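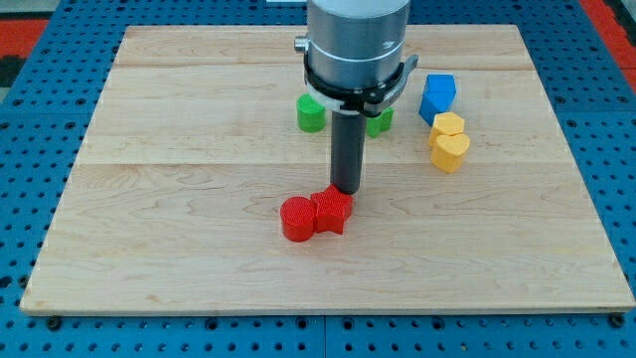
Section 4 covers laying out the Werkerier shape blocks on the maple board, and the care of both. It replaces the loose sheet packed with earlier Masbridge sets and assumes you have already bolted the blue pegboard top to its legs (Section 3). Blocks are grouped by colour first and by shape second, so a red star and a red cylinder stand together, touching, in the middle of the lower half of the board, while the greens, the yellows and the blue are kept further back. The colour groups do not need to be lined up with each other. They only need clear wood between them.

4.1 Before you start

You will need the maple board, the blocks, a soft dry cloth and a tape measure. Allow 15 minutes for a first set-up.

Check that the pegboard top is level and that no fastener stands proud underneath where the board will sit. Wipe the top down. Grit gets caught in the round holes and works its way out again under the board, where it will mark the wood.

Leave the board in the room overnight before first use if it has come from a cold garage or a delivery truck. Maple moves a little as it settles. A board that rocks on the first evening will often sit flat by the next morning.

CAUTION: Lift the board with both hands, from the short sides. Do not drag it across the pegboard.

4.2 Placing the board

1. Choose which face goes up. Either face can be used, but pick the one with the cleaner seams. The board is made from joined planks, and the joins will show as faint lines along its length.

2. Turn the board so the grain runs from left to right as you stand at the front of the table.

3. Lower the front edge first, then the back. Keep your fingertips clear of the underside.

4. Centre the board from left to right. Blue should show down both sides. Leave a wider strip along the front than at the sides, so there is room to rest a hand or a block that is out of use.

5. Press down on each corner in turn. If the board rocks, lift it, wipe underneath and try again. If it still rocks, see 4.6.

6. Measure from the board to the edge of the table at the left and at the right. The two measurements should be within 10 mm of each other.

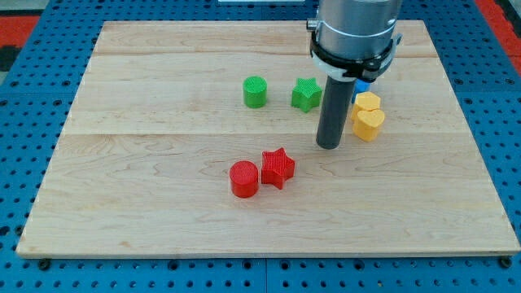

Figure 4-2. Maple board in position on the pegboard top. Dark round fasteners near the lower corners; wide blue strip along the front.

Note: The front rim of the board is bevelled and may be a shade darker than the face. It is a normal feature of the Salton board and should not be sanded back.

4.3 Laying out the blocks

Work from the back of the board to the front. It saves reaching over blocks that are already standing.

1. Tip the blocks onto a cloth, not straight onto the board. Sort them by colour.

2. Stand the blue pentagonal block towards the back on the right. It goes up on end.

3. Place the yellow blocks in front of the blue. The pentagonal one goes nearer the back and the heart goes nearer you, with its point facing the front of the table. These can sit close enough to the blue to read as one cluster, as they do in the first picture.

4. Place the green blocks level with each other across the board, with a gap between them. The cylinder goes on the left.

5. Place the red blocks last, in the lower half, with the cylinder to the left of the star. Push them together until they touch.

6. Step back and look from the front of the table. Anything leaning or sitting on a crumb of grit will show up from there.

The positions above are the starting layout. Once people know the set they tend to change it, and there is no harm in that. If several people share one table, agree on a starting layout and keep a copy of it in the box lid.

Note: The top faces of the blocks are textured and the sides carry fine lines. Both come from the way the blocks are made. They give some grip and will dull slightly with handling.

4.4 Changing colours or shapes

To sort by shape instead of colour, clear the board completely and start again. Moving blocks one at a time between two layouts usually ends with a piece left in the wrong group. Put the pentagonal blocks together first, then the cylinders. Shapes with no match go at the front.

Green blocks can be hard to tell apart from the side. Turn them and look at the top face before you decide where they go.

4.5 Cleaning and storage

Wipe the board along the grain with a dry cloth after use. For finger marks, use a cloth wrung out in plain water and dry the wood straight away. Do not leave anything damp standing on it.

Small scratches can be eased with 1000 grit paper, used lightly and only along the grain. Tsion Alemayehu, who wrote the first version of this section, recommended a thin coat of Cieślak board wax each July. A table in a dry house may want it more often. Let the wax harden before any blocks go back on.

Wash the blocks in lukewarm soapy water with a soft brush. The ribbed faces hold dust, so brush along the ribs. Stand the blocks on a towel until they are dry right through.

CAUTION: Do not put the blocks in a dishwasher, on a heater or on a car dash. The shapes can soften and the points of the star will go first.

Store the board flat in a room with humidity of up to 70 per cent. If it has to stand on edge, use a long edge and keep it away from outside walls. The blocks go in the cloth bag, and the bag goes on top of the board -- never under it.

4.6 Common problems

Board rocks on a clean top. Turn it over and try the other face. If it rocks on that face as well, check the pegboard with a straight edge, paying attention to the seam between panels.

Board slides when a block is pushed. Fit the thin cork dots from the hardware bag, one under each corner. Peel them off again before waxing.

A block will not stand. Look for a raised spot on the base and rub it gently on fine paper laid on a flat surface. Check it often.

Seam can be felt with a fingernail. A slight ridge in dry weather is fine. If the seam opens, stop using the board and contact Masbridge with the number stamped on the underside.

Colours look alike in the evening. Move a lamp to the side of the table. Light from the side also picks out the block edges better than light from overhead.

Section 4 revised 2020-05-22 by Abenezer Gudeta. Continue to Section 5 for spare blocks and replacement fasteners.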